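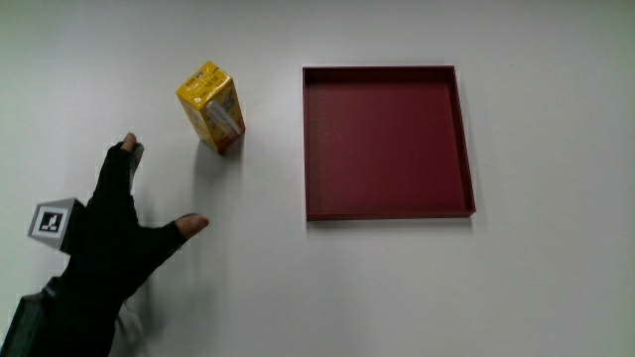
# Keltau spill notices – data card

A table of pipeline and storage tank spills along the Keltau River, put together from the notices operators are required to file. Read the caveats before you plot anything. Most of the numbers in here were written by the company that had the leak.

## What's in it

- `notices.csv` – one row per notice, 3000 rows
- `revisions.csv` – later amendments, joined on `notice_id`
- `sites.csv` – 47 sites, with the nearest river gauge where there is one

Coverage is the Trillik and Zervas terminals, plus the Rorkisberg crossing and its feeder lines. Anything moved by truck or rail is out of scope.

## Columns people get wrong

| Column | What it says | What it's worth |
|---|---|---|
| `volume_l` | litres released, as first reported | low |
| `volume_l_final` | litres after amendment | a bit better, often blank |
| `t_detected` | when the operator says it noticed | treat as a claim |
| `t_sealed` | when the line was shut | see below |
| `recovered_pct` | share cleaned up | please don't |

`t_sealed` has no agreed meaning. Trillik files the time the pumps were switched off. Zervas files the time the last valve closed, which can be hours later. Ranking the two on response speed tells you who filled in the form differently, and I've already seen one chart that did it.

`recovered_pct` counts oily water as oil. That's how you get 23 rows above 100. I left them in. Capping them would make the column look trustworthy.

A blank in `volume_l_final` means no amendment was found. It doesn't mean the first figure held up.

## Collection

Notices were scanned PDFs until the online form came in, then a mix. The scans went through OCR and I checked the volume and time fields by eye. Free-text fields were not checked and it shows. Barrels and gallons were converted to litres, with the original unit kept in `unit_raw`.

Duplicate notices are common at Rorkisberg, where the line operator and the landholder both file. They're flagged in `dup_of`, never merged – the two versions rarely agree, and the gap is the more interesting number.

## Not suitable for

- estimating total oil in the river
- anything about health or drinking water
- claims that spills are falling (the reporting threshold was raised in April, in the second year of coverage, and small spills vanish from the table the same month)

## Version

Version 2, 2026-03-07. Fixes the time zone error in the Zervas rows. Corrections are welcome if they come with a notice number. Press releases don't count as a source.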